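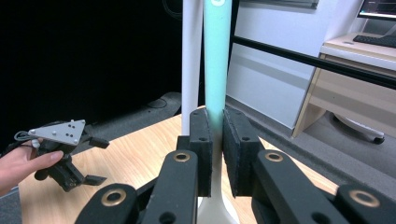 *teal handle, white base*

**Re: Cordless stick or plug-in for a small apartment?**

**marlowe_k** – December 18, 2023
So my old Utico canister died on Saturday and I need something before my in-laws come in January. The place is tiny, all hard floors plus one shaggy rug. I'm torn between the Urar cordless and the plug-in Van Damme. Budget is $500, and I'd love to not spend all of it!

**tinroof16**
Plug-in, every time. I had two cordless ones and both batteries were shot before the third year. My sister still runs a corded Bresen she got in college and it pulls cat hair out of anything.

**Ilse Postma**
Gonna disagree with tinroof16. In a tiny place you want the thing you'll grab for 30 seconds after breakfast. I had a corded one and it lived in the closet – I vacuumed maybe twice a month (don't tell my mom).

**tinroof16**
Sure, but she said shaggy rug. Try that on low power and get back to me.

**Ilse Postma**
Take the rug outside and beat it, like my grandma did. Done.

**marlowe_k**
Third floor, no balcony, lol. The guy at the store said the Urar has a rug setting but it eats the battery. Anybody tried it?

**pebblewash**
I have it. Rug setting is fine for one rug, then it needs to charge over lunch. The dust cup is small and kind of gross to empty. I'd still buy it again. Check the open-box shelf first, mine was $140 off with a scuff on the side.

**marlowe_k**
Ooh, OK. Going over after work tomorrow to look at the open-box ones.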